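Cuaderno de equipo - Trarel, adopción de Kanban en soporte
Entrada de junio, empezada a las 9:40

Sigo donde lo dejé. Ayer cerramos la tercera semana con límite de trabajo en curso en las columnas "En análisis" y "En revisión". Apunto lo que salió de la retro antes de que se me olvide, y luego lo de la migración del tablero.

Asistentes a la retro: Damilola Akpan, Morenike Ekwueme, Danjuma Babalola, Róisín Gallagher y yo. Salamatu Babalola estaba con el cliente de Teltimmont y mandó sus notas por escrito. (Danjuma y Salamatu firman igual en el tablero, "Babalola". Hay que cambiarlo, ya van dos tarjetas asignadas a la persona equivocada.)

Lo que se dijo

El límite de cuatro en revisión se respetó casi toda la semana. Se rompió el día de la entrega a Teltimmont, con siete tarjetas a la vez. Morenike propone subirlo a cinco. Damilola prefiere dejarlo en cuatro otras dos semanas y mirar los datos. Queda en cuatro.

Las reuniones diarias se alargan. Róisín cronometró tres: 14, 22 y 19 minutos. La de 22 fue por una discusión sobre el formato de los informes que solo interesaba a dos personas. Acordamos recorrer el tablero de derecha a izquierda y hablar de tarjetas, sin turno por persona. Quien necesite detalle se queda después.

Danjuma se queja de que las urgencias entran por el chat y no por el tablero. Tiene razón. Yo mismo metí dos así. Abrimos un carril de urgencias con capacidad para una sola tarjeta.

Salamatu escribe que el cliente no entiende qué significa "Listo" en nuestro tablero. Para ellos es desplegado, para nosotros es revisado y fusionado. Hay que partir la columna en dos: "Revisado" y "En producción". Lo hago esta tarde.

Migración del tablero

El histórico del sistema viejo son 3.361 tarjetas. Exportadas todas a las 11:15. De esas, 287 no tienen fecha de cierre aunque figuran como cerradas. Sin esa fecha no sirven para calcular el tiempo de ciclo.

Primer intento de importación en Sterex: falla. El importador admite hasta 400 filas por lote y yo le había pasado el fichero entero. El mensaje de error habla de permisos, así que perdí media hora mirando permisos.

Segundo intento, en lotes de 200. Entran bien los tres primeros. El cuarto se para por una tarjeta con un salto de línea en el título. Limpio los títulos en la hoja de cálculo y lo vuelvo a lanzar. Entra.

A las 13:00 lo dejo corriendo y me voy a comer.

A las 14:10, terminado. Comparo totales y coinciden. Las etiquetas con tilde se han duplicado: existe "facturación" y existe "facturacion", cada una con sus tarjetas. Esto ya pasaba en el sistema viejo, pero allí se veía menos. Se lo paso a Morenike, que conoce mejor las categorías y sabe cuáles se pueden juntar.

Sobre el tiempo de ciclo

Damilola quiere enseñar una media a dirección. Yo enseñaría el percentil 85, porque la media se nos va con cuatro o cinco tarjetas que estuvieron meses bloqueadas por un proveedor. Hablado con ella a las 15:30 - acepta poner las dos cifras en la misma lámina, con una nota sobre las bloqueadas. Falta decidir qué hacemos con las tarjetas sin fecha. Mi propuesta es dejarlas fuera y decirlo. No me gusta la idea de rellenar la fecha con la última modificación, que en muchos casos es de cuando alguien cambió una etiqueta en masa.

Pendiente también la política de bloqueos. Ahora mismo cada uno marca el bloqueo como quiere: Róisín con una etiqueta roja, Danjuma con un comentario, yo a veces con nada. Propongo etiqueta más fecha más nombre de quien debe responder. Si pasa de cinco días, se saca en la reunión diaria.

Notas sueltas

El taller de métricas con el equipo de Akpan (el proyecto, no Damilola) se mueve a la semana que viene. Necesitan una hora y media, les he dicho que una hora.

Róisín pide que el tablero físico del pasillo se retire. Nadie lo actualiza desde abril. De acuerdo, pero antes hay que pasar a limpio las políticas escritas a mano en la esquina, que no están copiadas en ningún sitio.

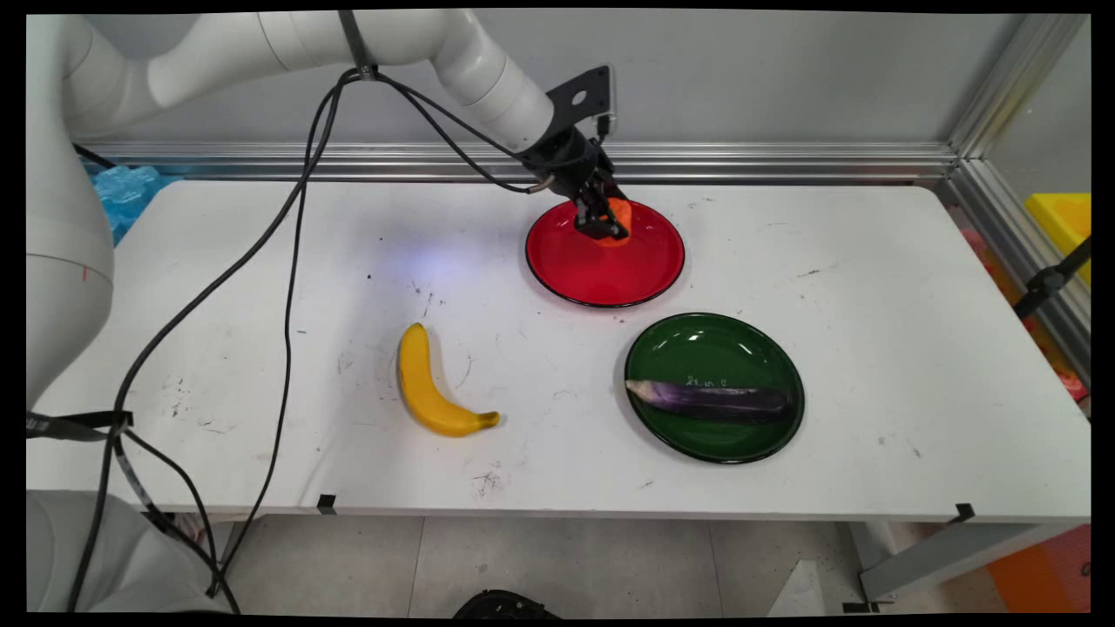 Tareas para mañana

Partir la columna "Listo" en dos (hoy no me ha dado tiempo).
Cambiar los nombres visibles de Danjuma y Salamatu.
Enviar a Morenike la lista de etiquetas duplicadas.
Borrador de la lámina para Damilola, con media y percentil 85.
Preguntar a soporte de Sterex por el mensaje de error de los lotes.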